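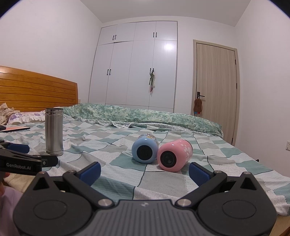

About Zira

Type here to search

5/2/18
By Alžběta Jelínek

Hello and welcome! Zira is a small home-skills school. We teach people how to look after the rooms they live in and the things they use every day: beds, wardrobes, cupboards, bags, bottles, all the stuff that never gets a lesson of its own anywhere else. We think it deserves one, and after teaching it for this long we still get excited when somebody folds a duvet cover on their own for the first time.

How we began

Vlastimil Brabec started the whole thing in a borrowed front room in Čierny with 3 learners and a kettle. He had been teaching bedroom and linen work to hotel trainees for years, and people kept asking him whether he would show their teenagers, or their dad, or them. The first course was meant to run for one February only. By the end of the month there was a waiting list (and a second kettle), so he asked Zdeňka Zelenák to come in and take the kitchen half. She is still here and still has very firm views on how to stack saucepans.

We moved to our present house in Wultitz when the front room got too small. It's a proper house with proper rooms, and we teach in all of them, even the landing.

What we teach

Our main course is called Plarnedance. The name came from one of our first groups and stuck, so please don't ask us what it means! It runs over 21 sessions and goes through a home room by room. You can join for the full course or pick a single room, and lots of people do the bedroom first because they want to see a difference at home quickly.

Bedroom sessions are Matúš Holub's, and he loves them. He starts with sheets and pillows, moves on to wardrobes, and then gets to his favourite part, which he calls "what are you carrying tomorrow?" You set out the things you'll want for the next day on the made bed, where you can see them properly, and then you pack. Bottles come up a lot. A tall steel one standing on a checked duvet looks steady enough, but a duvet is soft and full of creases, so Matúš likes them laid down on their sides, the way the blue and the pink ones are, until it's time to put them in the bag. He also asks everyone to check lids before anything goes near bedding. We have washed a great many duvets to learn that.

Kitchen sessions cover shelves, drawers, drying up and what to do with the cupboard you are frightened of opening. The hallway gets a session all to itself, mainly shoes and coats, and it is always noisier than you'd think.

Who comes

All sorts! Students leaving home, people who have just moved in together, grandparents making a big house into a smaller one, and children from nine upwards if a grown-up comes along too. Last year we taught 200 people, and quite a few of them came back for another room. Groups stay small so that everybody gets a turn at the bed or the sink.
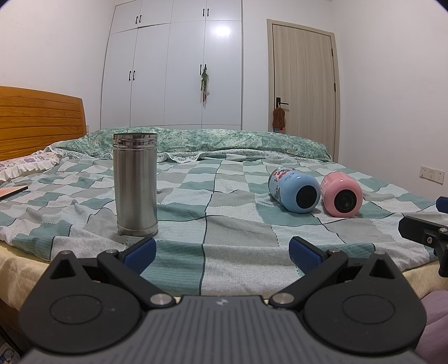 Our own way of teaching is to use ordinary things. We don't have a showroom, and nothing has to match. You might find a floral pillow with a ruffled edge on the same bed as a green and white one in another pattern, with a checked duvet as well, and we think that's lovely, and much closer to what most of us sleep in. Bring your own bedding if you'd like to practise on it. Fitted sheets are especially welcome, as Matúš never tires of them.

Where to find us

Prodromos Athanasiadis looks after bookings and will happily talk you through which room to start with. Ring or call in during term time. The bell is quiet, so give it a good long push, and do wear socks you don't mind being seen in, as shoes come off at the door.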